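Why Can't They Just Knock It Down?

Every town has a building that grown-ups argue about. In Romthorpe it was the old Weten mill, which had 294 windows and very little glass.

A company called Zolta wanted to flatten it and put up parking. It couldn't, because the mill was "listed."

Being listed means the building's name is on an official list of places worth keeping. Sadly, there is no medal. What the building gets is a rule: before you change it, you have to ask.

So who decides? People who know about old buildings come and look. They ask how old it is, what happened there, and whether many others like it are left. Being pretty helps a bit. Being ugly doesn't rule you out, as the Weten mill was glad to learn.

Listed doesn't mean frozen. You can usually mend the roof. You can often turn a mill into apartments or a library. You probably can't paint it purple, even if your little brother votes for it twice.

Pictures can be protected too, and copied onto nearly anything. One famous night sky gets around more than most:

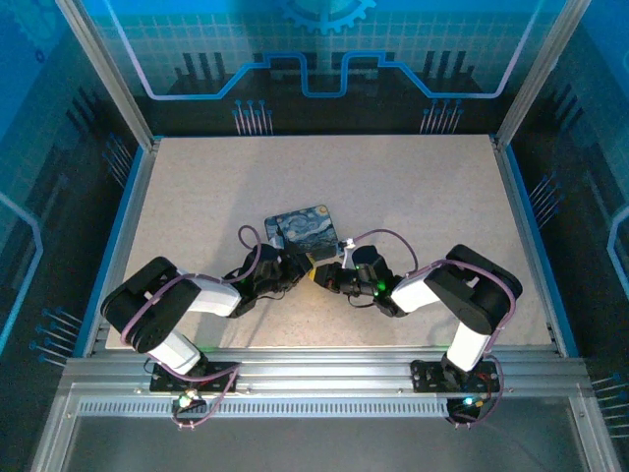
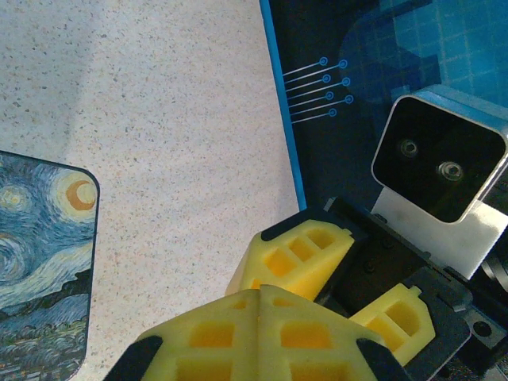

Shewit Asfaw wrote in to ask whether a tree house could be listed. It might be, if it were old enough and had a good story, so please keep it standing for now.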